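Ukari Water Museum
Pages for Young Visitors
Sheet 1139: The Washbasin
Last reviewed Dec 28, 2021

Most people use a washbasin several times a day. They turn on the water, wash, turn off the water and leave. The museum has prepared this sheet for readers who would like to know what the parts of a washbasin are called, where the water comes from and where it goes. Words that may be new are explained when they first appear, and there is a short list at the end.

What is a washbasin?

A washbasin is a bowl with a supply of clean water at the top and a way out for used water at the bottom. In everyday speech it is often called a sink. Builders usually say "sink" for the one in a kitchen or workroom and "washbasin" for the one in a bathroom. On this sheet both words are used, and readers may use whichever they prefer.

Washbasins have been made in many shapes and from many materials. Fired clay with a glassy coating is very common. The coating is called glaze. Clay without glaze would soak up water and soap, and it would be hard to clean. Other basins are made of steel, stone, glass or plastic.

How a basin is held up

Water is heavy. A basin must be able to carry its own weight, the weight of the water in it, and sometimes the weight of a person who leans on it. There are four usual ways of holding it up.

The first is a cabinet. The basin rests on top and the cabinet stands on the floor. A cabinet of this kind is called a vanity, and it hides the pipes. The second is a stand with legs, which leaves the space below open. The third is a pedestal, a single column under the middle of the bowl. The fourth is the wall itself, with strong bolts holding the basin in place.

Each way suits a different room. A family that needs somewhere to keep towels may choose a vanity. A stand is simple to sweep under, and a plumber can reach the pipes without opening any doors.
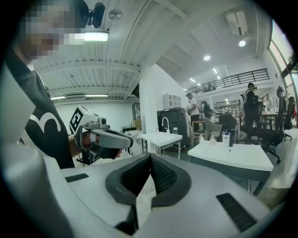 Wondimu Bogale prefers a stand and wrote to the museum to say so: a leak under a stand shows itself on the floor the same morning, but a leak inside a cabinet can go on for weeks before anyone opens the door. He asked that young readers be told to look inside the cabinet now and then.

The museum agrees with this advice. A grown-up should be told about any puddle, drip or damp smell under a sink. Please do not try to tighten a pipe yourself. A pipe that is turned the wrong way can leak much more than before.

The faucet

The faucet is the part that lets the water in. The tube that the water comes out of is named the spout. Some spouts are short. Others rise high and bend over at the top, and these are called gooseneck spouts because they look like the neck of a goose. A gooseneck leaves plenty of room below it, so a bucket or a large pot can be filled without tipping it.

Inside the faucet there is a valve. A valve is a small gate for water. When the handle is off, the gate is shut tight, and the water waits behind it. When the handle is moved, the gate opens. Moving it a little lets through a little water, and moving it further lets through more.

The water waiting behind the valve is being pushed. This push is called pressure. In the town of Prustitz, the water for every house is pumped up to a tank on Hakim Hill. The tank is higher than all the rooftops. Water in the tank presses down on the water in the pipes, all the way through 14 miles of pipe under the streets. When a faucet in Prustitz is opened, the water comes out at once, even though the tank may be on the other side of town.

Hot and cold

Many faucets give both hot and cold water. The two arrive in separate pipes. The cold pipe comes almost directly from the street. The hot pipe comes from a water heater, which may be in the basement, in a closet or on a wall.

When a hot faucet is first opened, the water is often cool. It has been standing in the pipe since the last person washed, and it has lost its heat. The hot water behind it must travel the whole distance from the heater. In a large building this can take a while.

Hot water can burn skin quickly. Begin with cold water, add hot water slowly, and test it with one finger before washing. Younger brothers and sisters should have help.

The bowl and the rim

The flat edge around a bowl is the rim. It gives people a place for soap and small bottles, and it catches some of the splashes. On a well-made basin the rim slopes very slightly toward the bowl. The slope is usually too small to see, but a drop of water will find it.

The bowl slopes too. Its lowest point is at the drain, and water from every side runs down to it. If a basin has been set crooked, a little water may stay behind in one corner after the rest has gone. Plumbers use a tool called a spirit level to check for this. It holds a bubble in a small tube of liquid, and the bubble rests in the middle when the basin is straight.
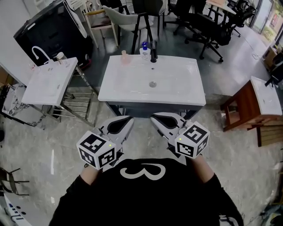

The drain is the hole through which used water leaves the bowl. It is fitted with a metal ring that seals the edge, and often with a stopper, which can be closed to keep water in. Many basins have a second, smaller hole higher up the side. This is the overflow. If the stopper is closed and somebody forgets the faucet, water enters the overflow before it reaches the rim and runs safely down into the drain pipe. An overflow can carry only a certain amount of water, so it is still necessary to watch a basin while it fills.

The bend in the pipe

Under the drain, the pipe goes down, turns upward again, and then continues on its way. This bend is called a trap. Some traps are shaped like the letter P and some like the letter S lying in the pipe.

A trap always keeps a little water in its lowest part. Air cannot pass through this water. The pipes beyond the trap lead to the sewer, where the air smells very unpleasant, and the water in the trap keeps that air out of the room. In a guest bathroom that is seldom used, the water in the trap may dry up, and a smell may be noticed. Running the faucet for a short time fills the trap again.

The trap also catches heavy things. A ring or a small button that falls down the drain often comes to rest in the bend. If this happens, turn off the water immediately and fetch a grown-up. A bucket is placed under the trap before it is opened.

Where the water goes next

From the trap, the water flows into a larger pipe in the wall or floor, where it joins water from the bath, the toilet and the kitchen. It leaves the building and enters the sewer. Sewer pipes are laid on a slope, and the water runs downhill by its own weight for most of the journey.

In Prustitz the sewers lead to the Grinance cleaning works. At Grinance, screens catch rags and other large pieces. The water then stands in wide tanks while mud and grit sink to the bottom. After that, very small living things called bacteria eat much of the dirt that remains. The cleaned water is tested before it is let out into the river.

Paint, cooking oil, hair and wet wipes should not be put down a washbasin. Oil becomes thick when it cools and sticks to the pipes. Hair and wipes catch on the oil, and the pipe becomes narrower until it is blocked.

Basins long ago

People were bringing water into towns by pipe and channel 2000 years ago. Roman builders made long channels with a gentle slope, and water ran along them from the hills to fountains in the city. Most families carried their water home from a fountain. In later times, a common sight in a bedroom was a washstand, a small table with a bowl and a jug. The jug was filled in the kitchen and carried upstairs, and the used water had to be carried down again.

Washing your hands

Wet the hands and take soap. Rub the palms, the backs, between the fingers, around the thumbs and under the nails for at least twenty seconds. The faucet may be turned off during this time to save water. Rinse well, and dry with a clean towel.

Words used on this sheet

Faucet: the part that lets water into the basin.
Glaze: a smooth, glassy coating on fired clay.
Overflow: a hole that carries water away before it reaches the rim.
Pressure: the push of the water in a pipe.
Trap: the bend that holds water under the drain.
Valve: a small gate that opens and closes to control water.
Vanity: a cabinet that holds a washbasin.

Visiting the museum

The pipe room is open to school groups from April. Teachers may reserve a visit by writing to Selina Brunner at the museum office. Printed copies of this sheet are available at the front desk.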